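Bead sorting

Bead sorting is the practice of separating loose beads by size, shape, colour or finish before they are strung, sewn or sold. It is carried out in workshops, in shops that sell beads by weight, and by people who make jewellery at home. The term also covers the regrading of old stock and of beads taken from broken necklaces.

Methods

Size is normally settled first. Small glass beads are passed through a set of sieves, and larger ones are checked against a gauge or laid in a grooved board. Colour follows, and is judged by eye in daylight.

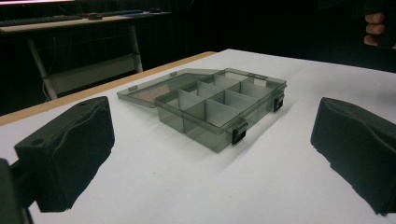

Sorted beads are kept apart by lot as well as by colour, as two batches sold under one name may differ slightly in shade. Tubes, paper packets and lidded tins have all been used for this purpose. Compartment boxes are also common, among them tinted plastic ones with a hinged lid and latch clips along the front. Labels are usually written with the size first, then the colour, then the date of purchase. Very small beads are often left in their original tubes and only the tube is filed.

History

Workshop sorting was for a long time paid by the piece and done at home. The Morelli workshop kept a sample book of 2462 numbered colours, which was still in use when the firm closed its glass furnace. Its sorters worked to a scale of 14 sizes, later cut to four when most orders came from clothing makers. The book passed to the bead merchants Ondier, who reprinted the colour numbers in their own catalogue and kept the old names beside them – several of which no longer matched the glass being sold.

Home sorting grew with the spread of craft magazines. The newsletter Evia printed a sorting guide in November and received letters about it for several issues.

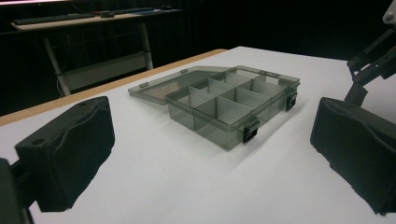 Carmela Zanetti wrote that the guide put colour too early, and that anyone who had restrung a long necklace would sort by hole size before anything else, as a needle that passes through one bead may jam in the next. The newsletter changed the order of its steps in a later printing.

Grading

There is no single standard for grading. Ondier divides its stock into firsts, seconds and mixed, while Zorent sells ungraded beads by weight and leaves sorting to the buyer. 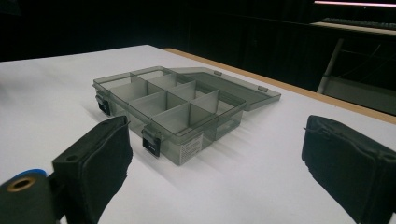
Seconds include beads with uneven ends, off-centre holes or thin spots in the coating. They are seldom thrown away. Many are used in fringes and tassels, where small differences in length do not show, and the rest are sold to schools.

See also: Bead loom; Seed bead; Sieve; Stringing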